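Tastau housing scheme picks tile and panel finish for 200 utility rooms

Levalwood has chosen white floor tiles and patterned wall panels for the utility rooms at Tastau, where fitting is due to start in February. The order covers 200 rooms and replaces the painted plaster and sheet flooring in the original plans.

The housing firm said the change was made after painted walls on its last scheme marked easily and had to be redone within 2 years of the first tenants moving in. Janevski will supply the panels. Grurnance has the contract for the floors, which come to 3574 square metres once the shared corridors are added.

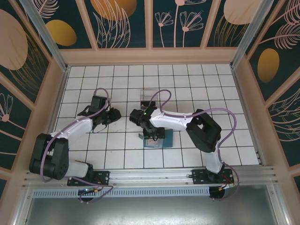

Levalwood looked at plain and printed panels before settling the order. Plain white was the cheapest option but showed every joint under strip lighting. Printed panels hide the joints better, and tenants who were asked for a view preferred a darker wall. The dark teal design, with line-art flowers in pale pink and golden ovals, sets off a white tiled floor without the need for a border strip. The same floor shows up small items clearly, such as a blue pad or a piece of grey metal left lying on it, which Levalwood regards as useful in rooms meant for repairs and odd jobs. It also shows dirt, and the cleaning schedule has been changed from monthly to fortnightly as a result.

Panels will be fixed over the existing plaster with adhesive and sealed at the foot. Tiles will be laid first in each room and left overnight before any wall work begins. Janevski is holding over 1000 spare panels at its depot for later repairs, so that replacements come from the same print run.

Work will move through the scheme one block at a time, starting with the ground floors. Tenants will be asked to clear their utility rooms by 8am on the day of fitting. Rents are not affected.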